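Gremville Evening Classes
Household Paper and Where It Comes From
Notes for Session 4: Softness, Strength and the Wet Sheet
2019-12-06

Welcome back, everyone, and thank you for bringing in so many samples last time (the drawer is now so full that I have to lean on it to get it shut). We left off with the pulp sitting in its vat, and tonight we follow it onto the wire and all the way to the roll.

Start with the fibers. Softwoods such as spruce and pine give long fibers, which tangle well and make a sheet strong. Hardwoods such as birch and eucalyptus give short ones, and these are what your fingers read as softness. Nearly every tissue is a blend of the two, and a good part of a papermaker's working life goes into arguing over the blend. Our practice recipe is 65 percent hardwood, with softwood for the rest. Please write that down, as we will use it again in the February session when we make our own sheets.

Next comes the water. The mix that goes onto the wire is mostly water, far more than people expect, and it has to leave in stages: first by draining, then by pressing, and last by heat. In a conventional tissue machine the damp sheet is stuck to a very large heated drum, called a Yankee dryer, and then scraped off by a blade. The scraping buckles the sheet into hundreds of tiny folds. We call this creping, and it is the reason a tissue stretches a little when you pull it, where writing paper simply tears.

Try this at home before next time. Cut a strip from a paper towel and another from a facial tissue, hold each one up to a lamp, and pull gently, first one way and then the other. You should find that one direction gives more. Make a note of which, and keep the strips - I would love to see them.

Embossing is done later, when the dry sheet passes between rollers with a raised pattern. It adds bulk, it can help hold the plies together, and of course it looks nice, although too heavy a pattern will weaken the sheet.
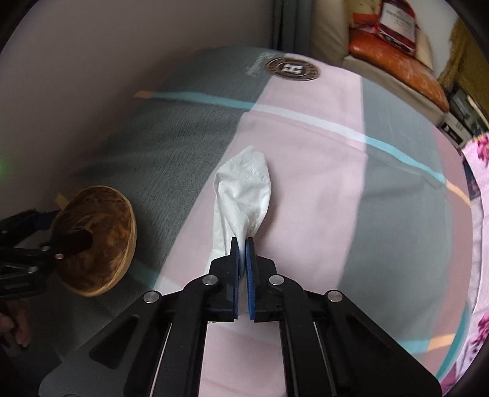

Why does a paper towel hold together in water when a facial tissue often falls apart?
The towel usually has a wet-strength resin added to the pulp, and this keeps the bonds between fibers from letting go when they get soaked. Ordinary paper relies mostly on hydrogen bonds, and water loosens those very quickly.

Toilet paper is normally made without much of this resin, so that it breaks up in the pipes. Your plumber will be glad of it!

For next time: read the chapter on recycled fiber, up to the part on removing ink, and bring an old newspaper if you still get one.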